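# Episode 603

The cell ran from eight until the motors got warm, and then it ran until the log said stop. Yupin Boonchu had written the stop rule herself. A wrist joint over the temperature limit ended the session, as did three bad episodes in a row, as did an operator who had been on the handle for more than two hours. The third condition had no sensor. It depended on the operator.

The contract from Tretar called for 3,000 accepted episodes of a three-fingered hand picking up, moving and setting down small objects on what the document called "visually difficult surfaces." Plemia had supplied the surfaces: printed tapestries, mostly paintings, folded in plastic. The learning system was named Kaewkla. It had been trained on gray tabletops and would close its fingers on a printed petal with high confidence.

An episode went like this. The operator placed the objects according to the layout sheet, stepped back, pressed the pedal, took the handle and guided the wrist down. The fingers closed. The wrist rose, traveled and descended. The fingers opened. The operator pressed the pedal again and typed one character: a for accepted, r for rejected. Joint angles, finger currents and video were written to disk under a number.

Bence Gulyás typed with his left hand so that his right could stay on the handle. He had been doing this for six weeks. His rejection rate was the lowest on the team, and Yupin had started to look at it.

"Your 284," she said.

"What about it?"

"The cube tips on release."

"It lands flat."

"It lands flat after it tips."

He opened the file. The fingers parted unevenly, the left one dragging, and the cube rocked onto an edge and fell back onto its face. It took eleven frames. He had typed a.

"The goal state is met," he said. "Cube at rest, inside the target region. That's the written criterion."

"Kaewkla doesn't read the criterion. It reads the eleven frames."

He changed the label. The software asked for a reason, and he entered "release asymmetry," which became a category in the database. By evening the category had 31 members, all his. He had gone back through everything from the first day and watched each release at quarter speed.

His daily total fell after that. Tretar's project page showed it as a line, and the line bent. A message came in asking whether the cell had a hardware fault. Yupin answered that the cell was working within tolerance and that the acceptance criterion had been revised to version 4. She attached version 4. It was one sentence longer than version 3.

The trouble with the left finger persisted. Bence recalibrated it in the morning and it held for an hour or so. Then the lag came back, a few hundredths of a second, too small to feel in the handle. He learned to compensate. If he rolled the wrist slightly before release, the finger had less distance to travel and the cube stayed level. His accepted count recovered. The line straightened.

Yupin watched two hours of it before she spoke to him.

"You're rolling the wrist."

"It gives a clean release."

"On this hand. Tretar has 40 hands."

"So the others won't need it."

"They'll do it anyway. They'll all roll the wrist, for a finger they don't have."

He sat down. On the screen episode 602 was paused at the top of its lift, the cube held over a patch of painted yellow. He ran it forward and back. The roll was small. He had not decided on it, at any point he could name. It had started somewhere in the fifties, and by the three hundreds it was in every release he made, including the ones where the finger had been fine.

"Can we filter it?" he asked.

"By what? It's in the good ones."

She did not throw them out. She created a new field, operator_habit, and set it to 1 for all of them, and wrote to Tretar to say what it meant. Then she ordered a finger actuator from Worix. Delivery was nine days. Until then the cell would run under a second protocol, in which the operator made no correction for the hand, and an uneven release was recorded, labeled and kept as a failure.

The first layout under the new protocol was a hard one. It put a large black object among the small light ones, so that the planner would have to go over or around it.

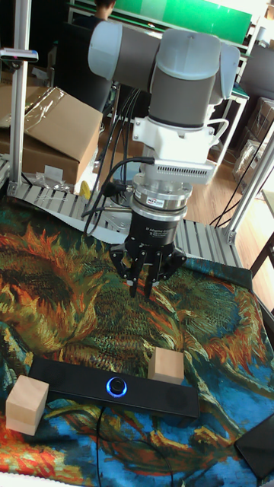

*Layout for episode 603: sunflower tapestry, black speaker, two wooden cubes. Gripper open, before descent.*

Bence read the layout sheet twice. He pressed the pedal and took the handle. The wrist went down over the cube behind the speaker, and the fingers closed on it. He lifted, cleared the speaker, and brought the cube to the target region, where the print went from orange to dark green.

He kept the wrist level. It took effort, of a kind that did not show up in the joint data. The fingers opened, the left one late. The cube tipped, hung on its edge and fell back flat.

He pressed the pedal and typed r. For the reason he chose "release asymmetry" from the list. The field operator_habit came up next, blank, with the cursor in it.

He looked at the force trace for the last half second. There was a small twist in it, against the direction of the old roll. He had been holding the wrist level by pushing the other way.

He entered 1 and reset the cube for 604.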